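**Matte wall paint rendering too flat under overcast HDRI**

**kbaird_viz**
Doing interior stills for a small office refit in Tustley. The client paint is a 54 percent reflectance gray-white, matte. Under an overcast sky map the walls lose all shape and the corners vanish. Sample count is 3000, so noise is not the problem. Tone mapping is the default filmic curve. What should I change first?

**fergus_m**
Check your albedo. People type the reflectance straight into an sRGB color picker and end up with a much darker wall in linear. Then they raise exposure to compensate and flatten everything.

**kbaird_viz**
Entered as linear. I get 0.54 back from the albedo pass.

**thevar**
Then leave the paint alone. An overcast map has almost no direction to it. Add a weak area light outside one window, 4 or 5 percent above the sky level, and the two walls at a corner will separate.

**fergus_m**
Disagree. That is inventing light the building does not have. I would cut the bounce count to four and let the corners go dark.

**thevar**
Cutting bounces also invents something – it removes light that is there. At 54 percent reflectance the fifth bounce still carries some energy.

**hilkka_v**
Both are workable for stills. Try this before either: render the room with neutral gray on everything and judge only the gradients.

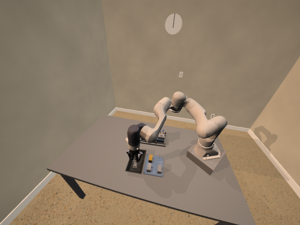

Corner separation depends on what each wall receives, so test it with color out of the way. Pale objects are a good second check. The robot arm on the gray table is off-white all over except for the dark wrist and the gripper, and you can still read the curve of the links from the soft shading. If your pale surfaces turn like that and the walls do not, look at the wall material or normals before touching the sky.

**kbaird_viz**
Normals were smoothed across the corner. Split the edge and the corner is back. Exposure unchanged.

**fergus_m**
Fine. I would still drop the bounces.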